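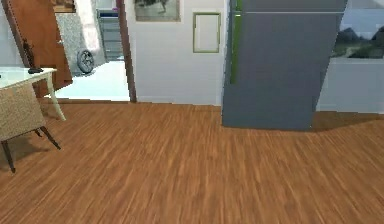
The main room of the simulated test house, with the door to the adjoining room standing open.

Projects and Workshops | Robotics
4 comments | 13 shares

Members of the Unesthorpe Shared Workshop are advised that the household robot project, known as Shim, has entered its second stage. The project began in September as a home build by A-yeong Jang and was brought into the workshop's program at the end of the year. It is now open to all members who hold a current bench induction.

Shim is a small wheeled base intended to move about an ordinary house and pass through interior doorways without assistance. The mechanical work is being carried out on the two benches nearest the roller door, and the first chassis has been cut and assembled. The software work is being done in simulation, which allows members to practise on the navigation code before the physical base is ready to be driven.

The simulated house is maintained by Katsuhiko Hoshino and runs on the workshop's shared computer under the name Nernirley. It contains furnished rooms joined by hinged doors, with different floor finishes and wall coverings from one room to the next. Members may load the house from the project folder and place the virtual robot wherever they wish. Changes to the house itself should be sent to Mr Hoshino and should not be saved over the shared copy.

Attention at present is centred on doors. An open door changes the shape of a room, and the route planner must recognise that a panel standing partway across an opening is a movable thing with a thin edge. In early trials the planner treated the edge of the door and the wall behind it as a single surface, and the robot stopped well short of gaps through which it could have passed.
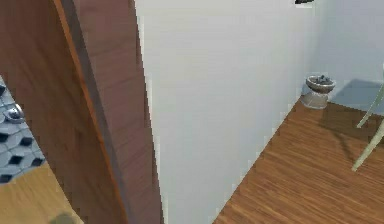

A partly open door, with tiles to the left and timber flooring to the right.

Ms Jang has since divided the task into two parts. The first estimates the angle of the door from the position of its free edge. The second decides whether the remaining gap is wide enough for the base, with an allowance on each side. The allowance is a setting in the configuration file, and members are asked to leave it at its present value until the bumper design has been settled.

A batch of 300 doorway approaches was completed in simulation last month. The robot reached the far side without contact in 243 of them. Most of the remaining runs ended with the base touching the door near its lower corner, where the clearance is hardest to judge from a low viewpoint. The full log is held in the project folder, and members who would like to review individual runs are welcome to do so.

The results also raised the question of surface pattern. The depth estimation software compares small patches between successive views, and a strongly repeating surface may cause it to match one patch with its neighbour.

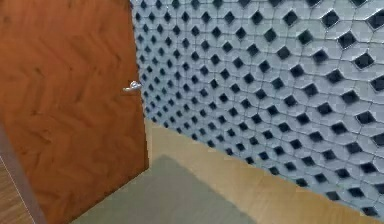 A correction for this fault has been written and is being tested. It lowers the confidence given to any area in which the same shape recurs at regular intervals, and relies more heavily on the boundaries of that area, such as a skirting line or a door edge. The correction adds a small delay to each step. Mr Hoshino considers the delay acceptable at walking pace, although it will need to be measured again on the computer that is to be fitted to the base.

Members with experience in stereo vision are particularly encouraged to contribute. Prior knowledge of robotics is not required for the labelling work, which may be done from home. 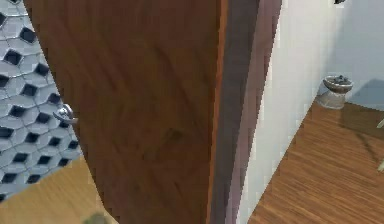
The labelling guide has been revised following comments from several members. Each view is now to be marked with the door panel, the door edge, any visible handle, and the line at which the floor meets the wall. Small items standing on the floor are to be marked separately as obstacles, even when they are well clear of the route. The pedestal bowl near the corner of the white wall is one such item, and had been labelled in some views as part of the wall. The lever handle is to be marked as a single item together with its rounded base. Where two floor finishes appear on either side of a door, both should be marked as floor.

On the mechanical side, the drive motors have been mounted and the wiring loom is being made up. The motor controller is a Tonico board held in the workshop's electronics store. Members are reminded to sign it out on the sheet when removing it from the bench, and to disconnect the battery before altering any wiring. The base is not to be driven under power outside the marked area.

Enquiries about the build should be directed to Ms Jang, and enquiries about the simulated house or the labelling guide to Mr Hoshino. Both may be reached through the workshop office. Labelled sets should be placed in the folder marked Shim, Incoming, with the member's initials in the file name.

Posted Tuesday, February 11, 2025
Filed under: Projects and Workshops, Robotics, Member Notices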